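The Folding Machine

By seven on Friday the arm had dropped the same piece of cloth so many times that I'd started apologising to it. The cloth, I mean. The arm could look after itself.

We called it Karaki, after nothing in particular. It had come together over one long winter on a bench at the Mirkex, the shared workshop down past the rail yard, out of a secondhand Tariteck arm and a gripper I'd redesigned until I could draw the fingers in my sleep. I'd spent $900 on it, and then another $400 I hadn't mentioned at home. All of it so a machine could fold a shirt! I still think that's a perfectly good use of a winter.

The trouble was always the pinch. Too wide and the cloth slid away, too hard and the motors whined like a kettle. I changed one number in the grip settings, held my breath and pressed the key.
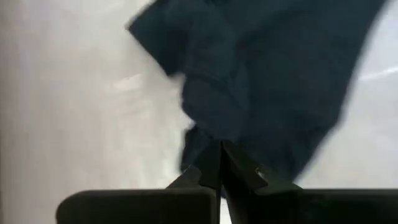 Navy cloth in the fingers, attempt 82.

It had it. The whole dark bundle hung there between the tips, moving, and I stood with both fists in the air and no sound coming out of me. You'd think I'd have yelled. I suppose I was afraid of startling it.

Then the fingers opened and the cloth slumped onto the table, and I yelled after all, and somebody down by the drill press yelled back to ask if I was bleeding.

I wasn't bleeding. I was the happiest person in the building! I ran the log back and there it was in plain grey type, a good steady grip for nearly 2 seconds before the timeout let go. The timeout was mine. I'd put it in back in March, when the first set of fingers kept cooking themselves, and I'd forgotten all about it. The machine had been doing as it was told, and very nicely too.

So I made tea and took the timeout apart line by line. The Hument people, who had the benches near the door and were building something with wheels, wandered over one at a time and pretended to be looking for tape. I explained the pinch to each of them. I'd have explained it to the vending machine.

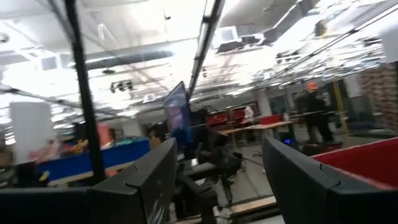 Fingers open, looking out across the shop.

Everything looks tilted from where Karaki sits, the floor running one way and the ceiling the other, and I had grown so used to that view on my laptop that the real room sometimes seemed a bit off – too level, too sure of itself. I tipped my head to match, and checked the new code again with my neck bent.

"Right," I told it. "As long as you like this time."

I shook out the cloth, laid it flat, bunched it up again because flat was cheating, and reached for the key.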